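Search this site
Robotics > Builds
3 min read

Shared Workshop Finishes First Version of Hand-Held Gripper Rig

11 April 2021

Members of the Prakalby workshop have finished the first working version of a hand-held gripper rig, a build that started as a bench project and has taken over one end of the room. The rig, named Jindex, records how a person moves a gripper through a task, so that the same motion can later be tried on a robot arm.

The arm is a separate project. It is a small desktop unit with 5 joints, built at the home of one member and named Swanepoel after the street where it was assembled. It can lift 700 grams at full reach. The two projects share a gripper design, and the fingers can be swapped between them with four screws.

Position tracking is done with printed markers. Each gripper carries a cube with black-and-white patterns on its faces, and software written by the group works out the position and angle of the cube from camera video. A cube was chosen over a single flat marker to keep at least one face in view when the wrist turns. Early cubes were printed at home and had a slight bow in the faces, which showed up as jitter in the angle readings. The current ones are sanded on a flat plate before the patterns are glued on.

The camera hangs over the work surface and looks straight down. A white tabletop gave the software fewer problems than the bare workbench used at first, where the grain and old pencil marks were sometimes picked up as marker edges. Lighting still needs work – glare from the ceiling fixtures washes out the top face at certain angles, and the group is testing a matte paper for the next set of patterns.

Total spending on the rig stands at 927 dollars, the larger part of it for the camera and the computer that processes the video. Parts for one gripper come to less than 200 dollars. The handle, the finger linkage and the cube mount are printed, and the only machined item is a short steel pivot pin. The pin was first made in aluminum and wore loose within a month.

Tasks tried up to now are simple ones done at a table: picking up small objects, moving them to a marked spot, and sliding or turning over sheets of paper. Paper has been the hardest. The gripper fingers tend to push a sheet along the surface before they get under it, and a softer fingertip is being molded in two grades of silicone.

Jedance, a hobby electronics shop that supplies the group with connectors and cable, has offered bench space for a second rig. Members have not decided whether to accept, as the camera would need to be calibrated again at the new location and the mounting bracket does not come apart easily.

Drawings and the tracking code are to be released in June. The parts list will follow once the fingertip design is settled – until then, builders are advised to leave the last 20 mm of the finger as a separate printed piece.

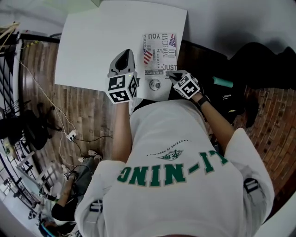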